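Ticket 297: Which stop rule applies to two-arm cable tasks? (Simport cell, bench 3)
Status: closed, kept for reference

Opened this one myself on Friday because I got tired of arguing about it in the hallway.
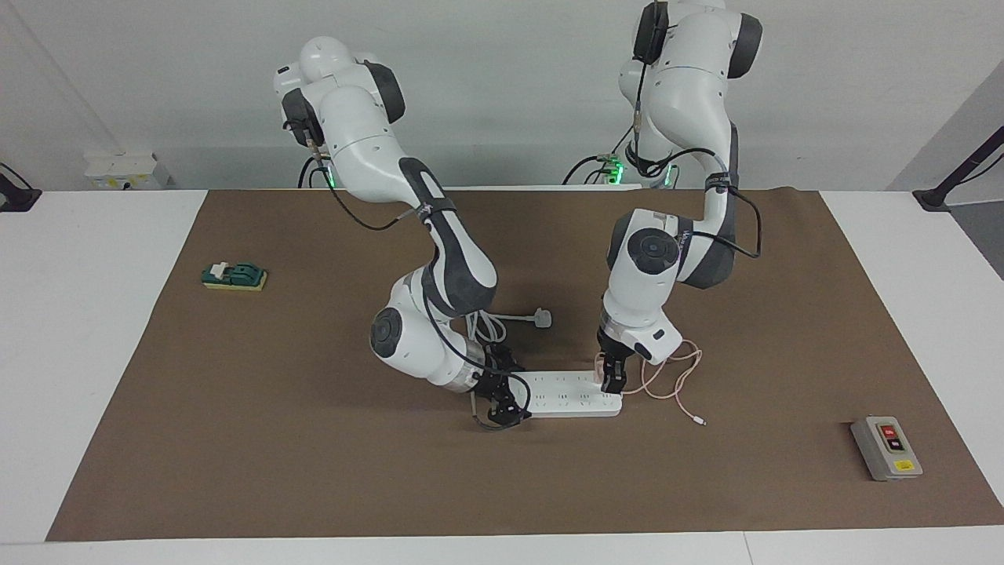

Strazds wrote back within the hour that a stop button within reach of the operator is the bare minimum, and that the written rule should say whose reach, measured from where, with which hand free. Fair point! Our old sheet just said "stop must be accessible," and you can park a truck in that sentence.

So, what was going wrong. We run power strip handling with both arms, one gripper at each end of the strip, and the Diltgate checklist we inherited was written for one arm. It has you confirm the stop, confirm the base lights, clear the area, go. Fine for one arm. With two, I kept getting runs where the left arm was waiting on a charging cable and the right arm was still pushing down into cord, and the log called both of them "idle." Idle! I pulled 156 runs and the label was wrong in enough of them that I quit trusting it.

First try: I changed the wait timer to 300 ms. No difference in the labels, and it made the handoff jerky, so I put it back.

Second try: swapped the order of the checklist, so the cord check comes before the arm check. This helped more than I expected (I had it down as a paperwork fix). Loose cord near a wrist or an elbow is now a no-go, and you have to move it and start the list over. People grumbled. It adds a minute, tops.

Third try, and the one that stuck — I stopped using "idle" for any arm with something in its fingers or its fingers against something. We now have "holding," "in contact" and "clear," and you can't open the guard notes or reach over the mat until both arms read "clear." Gundon already had the field in their log format, we just weren't filling it in. A little embarrassing.

What I'd like everybody to do from now on:

- Say which arm out loud. Right and left are the robot's, never yours. If you're standing across the table you will get this backwards, I did it twice.
- Nothing that goes to the wall gets plugged in during handling practice. Plug stays out until the person who wrote the task signs off.
- Stop button goes on the mat on the operator's side before the arms get power, and its cord doesn't cross the work area.
- Write down "holding" even if it's only a thin cable. Thin cables are the ones that get yanked.

Still open: whether the no-go distance for loose cord should be a number or just "not touching." I'd take a number. Moved that to its own ticket.

Comments (3)

benchrat: The robot's-left thing needs to be painted on the table, we mix it up every single week.

Anonymous: does "in contact" cover the arm resting on the mat between runs? Our sheet doesn't say.

ticket owner: Yes, count it as contact. I'll add a line.

12 shares

This site uses cookies to keep you signed in. Accept | Manage settings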